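Gronance Garment Library
1/ The Gronance Garment Library opens its spring intake in April 2024. This thread sets out how donated shirts should be prepared before they are brought to the Flestholm counter. Please read it through to the end before packing.

2/ We accept shirts, blouses and light jackets in adult sizes. Knitwear is not accepted in this intake. It will be taken again in August, when the shelving in the Halás annex is free.

3/ All items must be washed and fully dry. Please do not use scented softener or starch. Ironing is welcome but not required.

4/ Each shirt should arrive on its own hanger. Wooden hangers with sloping shoulders are preferred. Wire hangers leave marks at the shoulder seam and will be handed back at the counter.

5/ To hang a shirt, lay it on a flat, clean surface. A made bed serves well. Open the top buttons, pass the hanger in through the neck, and settle one shoulder before turning to the other. Do not force the hanger through a closed collar.

6/ Check that the collar lies flat around the base of the hook and that both shoulder seams follow the line of the wood. If the fabric gathers at one end, the hanger is too wide and a smaller one should be used.

7/ Close the top button and the third button once the shirt is in place. The remaining buttons may stay open. Cuffs should be left unfastened so that our staff can inspect them.

8/ Bright colors are especially welcome this season. The Gernusel collection, from which schools and theater groups borrow, has ample white and blue but very little yellow, orange or green.

9/ The rail at Flestholm holds 275 garments. Once it is full, the counter will close to donations until the items have been sorted. Notice will be posted on this account.

10/ Households may bring up to 12 items per visit. Larger donations, including those from estates and workplaces, should be arranged with the Gernusel office in advance.

11/ Last year's intake brought in 726 shirts. The library has set a target of 1000 for the present one and thanks every household that has taken part.

12/ Items that cannot be lent are passed on for textile recycling and are not returned. Donors who want a particular garment back if it is declined should say so at the counter. Replies to this thread are read during opening hours.

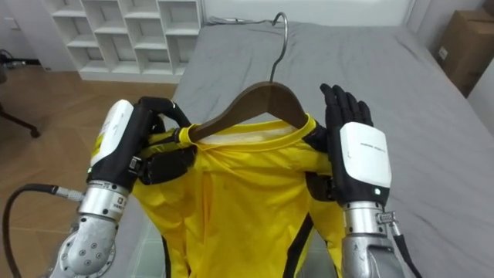
Yellow shirt on a dark wooden hanger. See posts 5 and 6.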